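# Two-arm pour set: keep or drop the slow episodes?

**Board:** Data collection > Simulated kitchens
**Started by:** hkettler

---

**hkettler** wrote:

I have 300 episodes of the two-cup task in the Zedus kitchen and need a decision before I start training. The instruction string is the same throughout: "pour the contents of one cup into the other". Both arms are teleoperated, with a small red item as the contents and the usual speckled worktop. Layout of the cups is randomised within reach of both grippers.

The trouble is pace. Ifigeneia M. and I split the recording between us. My episodes have a median length of 400 steps. Hers are a good deal shorter. The gap is nearly all in the approach, where I stop and line up the fingers before closing. For reference, the state I mean is the one where both arms are down and the grippers are open round the cups or nearly so.

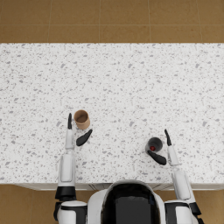
*Head view, both grippers at the cups. Red item in the dark cup.*

Options as I see them:

1. Keep everything as it is.
2. Trim idle steps (joint velocity under a threshold) from my half.
3. Drop my half and record it again, faster.

I would like to avoid option 3.

— Helmut

---

**prodromos_k** wrote:

Option 2, with care. If you trim on joint velocity alone you will also remove the steps in which the gripper is closing and the arm is still. Those are the steps you most need. Use arm velocity AND finger velocity, and leave a margin either side of any change in the grip command.

We made this mistake on the Imholm drawer set in February. The policy learned to arrive at the handle and then lift straight away with the fingers half shut. It took us far too long to look at the filter, and we blamed the cameras first.

---

**marina.kourkoulas** wrote:

I disagree with trimming at all. A pause before grasping carries information. The operator pauses when the pose is uncertain, then corrects. Cut the pause and you get a correction with no visible cause, and a jump in the timing on top of that.

If the two operators differ, put the operator in as a conditioning label, train on the lot, and ask for the fast one when you evaluate. It costs you one extra token.

---

**hkettler** wrote:

@marina.kourkoulas The label is a reasonable idea and I had not thought of it. My worry is that with 300 episodes split between 2 operators there is little to learn a label from, particularly as we did not record the same layouts. Operator and layout would be tangled together.

@prodromos_k Noted on finger velocity. I was going to use arm joints only, so thank you.

---

**prodromos_k** wrote:

> A pause before grasping carries information.

Only if the policy can see what the operator saw. What was the operator view during recording? If Helmut was steering from a third view that is not in the observations, the pause is noise as far as the model is concerned. It sees a string of identical frames and a near-zero action, and it learns to sit still. I have watched a policy hover over a mug until the episode timed out, more than once.

---

**ifi_mavromatis** wrote:

Ifigeneia here (Mavromatis, for anyone confusing me with the other one at Panagiotou). I recorded the short half.

The operator view was the head camera on the main monitor, with the close view in a corner window that we could swap in. Both streams are saved, so there is no hidden view. Helmut swaps to the close view for the grasp and I mostly do not. I would guess that accounts for the difference in pace.

A still from the close stream, with the fingers on the tan cup:
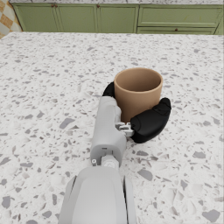

*Close view, tan cup between the fingers. Base of the cup is hidden from this side.*

Note how much the hand covers. You get the rim and a fair stretch of the wall, and nothing of where the cup meets the worktop. I find it useful for checking the sides of the cup against the fingers and not much use for height. For height I go by the head view and the depth of the last grasp.

I would not drop either half. If the fast half goes in alone you will have very few examples of recovery, as I tend to discard an attempt and reset where Helmut corrects it and carries on.

---

**marina.kourkoulas** wrote:

> I tend to discard an attempt and reset

Then that matters more than pace, and it should be written on the dataset card. One half is filtered for clean attempts and the other is not. Anyone comparing success rates between the two will draw the wrong conclusion.

Were the discarded attempts saved anywhere?

---

**ifi_mavromatis** wrote:

Yes. There are 24 in the rejects folder, with the reset flag set. Most are a cup nudged off position before the fingers closed. A few are the item landing outside the second cup. I can add a reason code to each, it is not a long job.

---

**i_mitsotakis_vl** wrote:

The other Ifigeneia. Two points from the Gusau work, which used a similar two-arm setup.

First, action chunking hides a lot of this. With a long enough chunk the policy plans across the pause and does not get stuck in it. Before editing any data I would train once on the raw set and look at where it stalls. If it does not stall, you have saved yourself the argument.

Second, check the cup colours against the roles. In Helmut's still the item is in the dark cup. If that holds for every episode, the policy will learn "tip the dark one" and the instruction might as well be blank. That would bother me well before the pace did.

---

**hkettler** wrote:

I have just checked the scene config. The source cup is drawn at random for the second batch but fixed to the dark cup for the first. So the first batch is biased in exactly that way. I had the seed set and forgot to release the role.

The role also decides which arm does the lifting, so it is not a matter of recolouring the cups in the renderer and replaying. Well, it could be for the colour part. If I swap the two materials and re-render from the saved states, the trajectories stay valid and only the images change.

---

**prodromos_k** wrote:

Re-render, yes. Check that the two cups share a mesh first. If one is wider than the other then swapping materials still leaves shape as a cue, and the model will find it.

I still think you should trim.

---

**marina.kourkoulas** wrote:

And I still think you should not. Agreed on the raw baseline as a first step, though.

---

**hkettler** wrote:

Plan as it stands:

- Compare the two cup meshes.
- Re-render half of the first batch with the materials swapped.
- Add operator ID and the reset policy to the dataset card.
- Ifigeneia to add reason codes to the rejects.
- Train on the untrimmed set, log the stall positions, then run the same config with Prodromos's filter.

I will post both curves in this thread. If someone has a finger velocity threshold that worked on these grippers, please send it, as mine would be a guess.

---

**prodromos_k** wrote:

Sent you our filter script by message. The threshold is at the top of the file. It was tuned on handles, so look at a few cup grasps before you trust it.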